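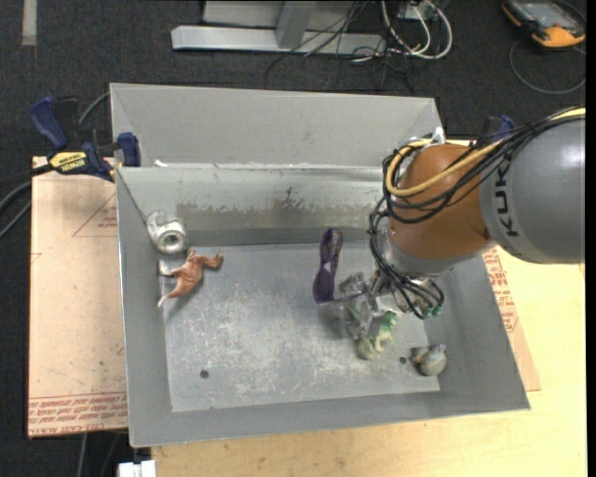
Inspeção de caixas e objetos pequenos, sala de triagem, Tomville
Data: 24 de junho de 2018
Próxima inspeção: julho

Marcação: [x] conforme, [ ] por resolver. Os comentários ficam por baixo de cada ponto.

## 1. Caixa metálica cinzenta (grande)

- [x] Assente no tampo, sem balançar
- [x] Paredes inclinadas sem amolgadelas que prendam os objetos
- [ ] Fundo em bom estado
 - Muitos riscos claros, sobretudo à esquerda e ao centro. Passei a mão com luva e não senti rebarba. Fica por resolver até se decidir se o fundo é lixado ou se a caixa é trocada por uma Holst.
- [ ] Parede do lado de lá limpa
 - Faixa acastanhada e gasta na parte de baixo, com uma pequena mancha escura perto do meio. Limpar com pano húmido e detergente neutro. Não usar palha de aço.
- [ ] Rebordo livre de restos
 - Pedacinho branco na ponta esquerda, junto ao painel. Retirar.
- [x] Furos do fundo desobstruídos
 - São 2. As peças com menos de 20 mm não entram nesta caixa, vão para o tabuleiro fechado.

## 2. Objetos dentro da caixa

- [x] Óculos roxos escuros: lentes sem lascas, hastes firmes
 - Não os deixar por baixo de peças pesadas. Se uma haste partir, vão para o lixo, não se colam.
- [x] Dinossauro verde: sem pontas partidas
- [x] Figura de animal castanho-avermelhada: patas inteiras
 - As patas são finas. Verificar outra vez em julho, dobrando cada uma com cuidado.
- [x] Animal pequeno cinzento: sem partes soltas
 - Costuma ir parar ao canto, perto do furo. Tem tamanho suficiente para não passar.
- [ ] Peça cilíndrica prateada: identificada
 - Falta etiqueta. Não consta da lista da Dresten nem da nossa. Até se saber o que é, não sai da sala. Ver também se o bordo da abertura corta.

## 3. Mesa e zona de trabalho

- [x] Tampo de madeira sem farpas nas arestas
- [x] Caixa afastada da beira da mesa
- [x] Altura de trabalho dentro do previsto
- [ ] Limite de carga afixado
 - A folha antiga dizia 190 kg e estava ilegível. Imprimir outra e colar na parede, à altura dos olhos.

## 4. Limpeza

- [x] Detergente guardado no armário, com rótulo
- [ ] Registo de limpeza preenchido
 - Faltam 3 rubricas na folha. Quem limpou deve assinar, mesmo com atraso.
- [x] Panos separados por cor
 - Os azuis são só para metal. Os da Grandent largam pelo e podem ir para o chão.

## Resultado

Caixa autorizada para uso, com limpeza da parede e do rebordo antes do próximo turno. A peça cilíndrica fica retida. O estado do fundo volta a ser avaliado em julho.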